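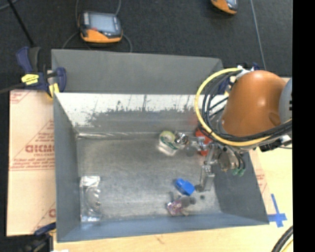 "Where do the odds and ends go?" Flor asked.

"In the metal bin, until Saturday," Wiebke said. "Then we sort them."

Flor had been at the Kerkstead shop for one morning. She set her box on the table and looked at the scratches on the back wall of the bin.

"How old is it?"

"Older than my job. Orlando bought it from Menon for 60 dollars. He still talks about the price."

Flor ran her thumb along the seam. Her father had kept a bin like it in Predusholm, full of hinges. After he died she sold it with the hinges still inside, to a man who didn't ask what they were for.

"Does anyone ever come back for their things?"

"Gilberto did, once. He wanted a key."

"Did you have it?"

"We had 47 keys," Wiebke said. "He took one home."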